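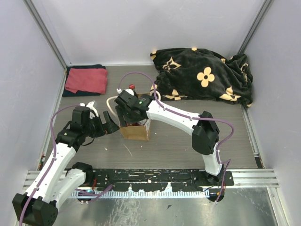

Workshop notebook / Packing cell

22 Jul 2021
by the bench 5 fitter, Howlader returns & packing

Back on the two-arm cell after the belt job ate my morning. Writing this before handover so some of it is scrappy.

Today's order type is the mixed gift box, bottle plus soft goods. Paper box in the middle of the floor, right arm does over-the-top work, left stands off at the side and comes in when wanted. Textiles parked along the back: red towel folded on the navy cloth, flowered fleece in the other corner. Fleece was supposed to be folded too. See below.

Box first. Kraft paper box from Tasberg has softer walls than the old stock. Edges crumple when a gripper finger rubs them going in. Not a reject by the customer's standard but the packers hate sending it out like that, and I agree with them. Options: stiffer box (purchasing says no until the current pallets are gone), or bring the right gripper in more vertical and slower for the last bit. Did the second. Cost us cycle time. Put the number in the log, not here, it changes every time I touch the waypoint.

Bottle. Program wants to grip under the cap. Cap is small and there isnt much neck to hold. If the box has slid at all the fingers go down next to the bottle and you get a squashed wall. Want a locating fence screwed to the floor, two sides, low. Drawing is half done. Whoever has the small router bits please put them back.

Fleece. Folding routine on the Dullura software is fine with towels, poor with anything fluffy. It finds an edge, lifts, drops, finds a different edge. I set it to give up after 7 tries and push the thing to the back, then somebody folds by hand. So right now the "automated" fold is a person waiting on a machine to fail. That's the complaint from second shift and it's fair. Proposal: skip fleece altogether, go back to having it arrive pre-folded from the textile table. One line in the recipe. Needs sign-off from planning.

Cables. Purple runs on both arms, loop at the right elbow is wide and I'd like it tighter, but not so tight that it pulls when the forearm is fully out. Arch over the box is the one to watch. Clips along the links are holding. Re-dress the thin wires at both bases, there are red ones hanging out where a sleeve could catch while wiping down. Not urgent, but do it with power OFF and tag on, not like last time.

White cord by the box: belongs up on a hook, not on the floor. Move it before the next run.

Floor panel: wipe down, there's a fleck of something white in front of the box. Scuffs I'm leaving.

People side, since the floor meeting asked us to write it down and not just talk about it at the coffee machine:

- Two packers per shift used to stand at this station. Now one, and she (or he) looks after this cell and the label printer. The other went to returns inspection. Same pay grade, I checked, because there was a rumor.
- The job is less lifting and more watching. Several said watching is more tiring. I believe them. You can't drift off but there's nothing for your hands to do. We agreed to swap every 44 minutes, which is an odd number but it matches the carton change on line 2.
- Nobody trained on recovery except first shift. Second shift has been hitting stop and waiting for me. On a bad night in June that meant the cell was down till morning over one jammed box. Recovery sheet is written, one page, needs laminating, then half an hour per person at the cell. Pay it as training not as break time.
- The target on the board was 910 boxes a shift. That was the Flirnon salesman's figure, towels only, no bottle, stiff boxes. We have never run that mix. Packers were being asked why they were under. Took the number off the board this afternoon, will probably hear about it. If planning wants a target they can have one measured on the real order mix over a full week.
- Good things too: wrist complaints down, by what people tell me. The tape gun was the worst of it and no one on this station uses it all day now. Also the aisle is quieter w/o the old taper.
- Request from the packers that I think is right: let them change the order of picks themselves. They know which items squash which. Right now it's locked behind my login. Will ask Dullura if there is an operator level that allows sequence only, no speeds, no positions.

Tried on paper only, not run yet: left arm holds the box wall lightly while the right one goes in. Would save the fence. Risk is left gripper fingers on soft paper, they are angular and would dent it. Pads? Have some silicone sheet in the drawer, try a strip on each finger. If the pad comes loose it ends up in a customer's box so it has to be screwed or clamped, no glue.

Also want the light over bench 5 fixed. Third time of asking.

For tomorrow
fence drawing finish, cut from scrap
recipe change for fleece, ask planning
recovery sheet to laminator
base wires, both sides
email Dullura re operator level
email Tasberg re board weight, ask for a sample pack not a quote
torque check on the mounting plate bolts, right end first, wrote it in the maintenence book as well

Handover: cell is usable for towel + bottle orders. Don't run fleece. If it stops with the gripper down in the box, do not pull the box out from under it, use jog up slow and then clear. Call me if stuck, I'd rather come over than find it in the morning.

Last updated: 18:07, same day, added the handover bit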